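Fingertip Pad Wear in Hand-held Gripper Demonstrations
Project report, Grendorden group
Aug 27, 2022

3. Pad wear during collection

We set out to record 1000 demonstrations of desk tidying with the Ondine hand-held gripper and to train a pick-and-place policy on them. The plan treated the gripper as a fixed piece of equipment. By the end of July we had 600 usable recordings, and the grasps in the later ones looked different from those in the early ones – more slips, and more second attempts at the same object.

We first blamed the operators. Retraining them made no difference, so we went back through the recordings from the wrist camera and looked at the fingertips themselves. Both fingers carry a rubbery pad on the inner face, and both pads had worn, though far from equally. The left one had started to lift and fray along its upper edge. The right one was torn into strips that curled away from the finger, with lighter patches showing underneath.

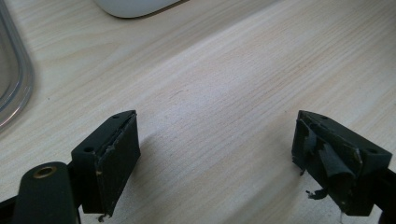 Wei asked at the project review whether the damage mattered at all, given that the policy would run on a robot with fresh pads. Our answer was that it matters because the operator adjusts to the worn pad without noticing. They squeeze harder and approach flat objects from a different side, and the policy then copies those habits.

To check this we trained 2 policies with the same settings, one on early recordings only and one on late recordings only, using equal numbers of each. Both were run on the Zalon arm with new pads fitted. The early policy failed 18 fewer grasps over the full test set. Most of the difference came from thin items such as cards and rulers.

The test has limits. We did not log when each pad began to tear, so the split between early and late is by recording order. Lighting in the room also changed over the summer. For the remaining recordings we now inspect the pads before every session and replace them as a pair – the old set is bagged and labelled with the session number.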